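About Pominlow

We pick things up. There are longer ways to put it, and our brochure has most of them.

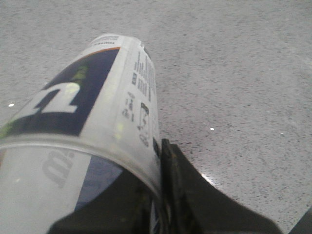

Pominlow started as a cleaning round of 2 people and one van, working the shared kitchens of small office buildings. Anyone who has worked in a shared kitchen knows what that means. Dishes, yes, and the fridge (we'll get to the fridge), but above all cups. A clear plastic cup on its side on a speckled gray floor, label and all, is as close as we come to a company crest. Orange stripe, navy panel, tiny columns of print: we have met every kind of packaging there is, usually from above.

These days we look after 71 kitchens and break rooms, from the Bisgaard building, where people rinse things, to a few others we are too polite to name. Every visit covers the same ground. Floors first, so we don't kick anything under the cabinets. Then counters, sinks, tables and the top of the microwave, a place many tenants believe to be a shelf. Cups, lids and wrappers are sorted by whatever your local recycling rules say that month, and we do read the rules, all of them, including the appendix about lids.

About the fridge. We empty it on the last working day of the month, after two notes on the door. Anything with a name and a date on it stays. Anything with only a name gets one more week. Anything growing goes, whoever it belongs to.

In our first full year we kept a tally of cups collected from floors alone, and stopped at 1,403 when the clipboard went missing. It was later found in a fridge.

We also run Mamutico, a half-day course for offices that would like to need us less. It covers sorting, rinsing and the correct use of a trash can, and it was fully booked last April. Brototska, our supply shop, sells the same bins, liners and floor cloths we use ourselves, in gray or a slightly different gray.

For a quote, tell us how many rooms you have and what the floors are made of. Please don't tidy up before we visit. We need to see it as it is.

Page last updated 20/02/2022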